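Findach Newsletter, May: Shelf Loading in Storage Cabinets 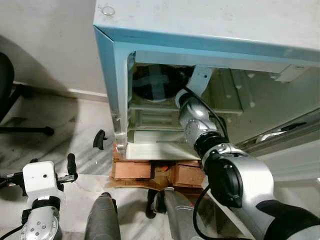

Reading time: 2 min

Most complaints we get about sagging shelves come down to load placement. A shelf rated for 24 kilograms is rated for that weight spread evenly from end to end. Put the same weight in the middle and the bend at mid-span grows by 60 percent, assuming simple end supports and a uniform panel.

Span matters more than most buyers expect. Under a given total load, deflection rises with the cube of the distance between supports, so doubling the span gives eight times the sag. Adding thickness works the same way in reverse. Going from 6 to 12 millimeters in the same material cuts the sag to one eighth.

Glass needs separate treatment. It bends very little before it breaks, and small edge chips lower its strength – check the edges before reinstalling a shelf. Rest glass on padded supports and keep metal brackets from touching it directly. Heavy items go near the supports, with a soft pad under anything that has a hard base.

Sakda Thongdee has revised the load tables for the Trotau and Lucero lines. The new sheets list center loads and spread loads in separate columns. Values for the Plenivora line are unchanged, except that the three widest sizes now call for a center support.

Leveling should be done before loading. A cabinet that is out of square puts a twist on its shelves, and one corner may lift off its pin. Measure both diagonals of the opening – they should agree within 3 millimeters. Printed copies of the tables can be requested from the parts desk until 4 p.m.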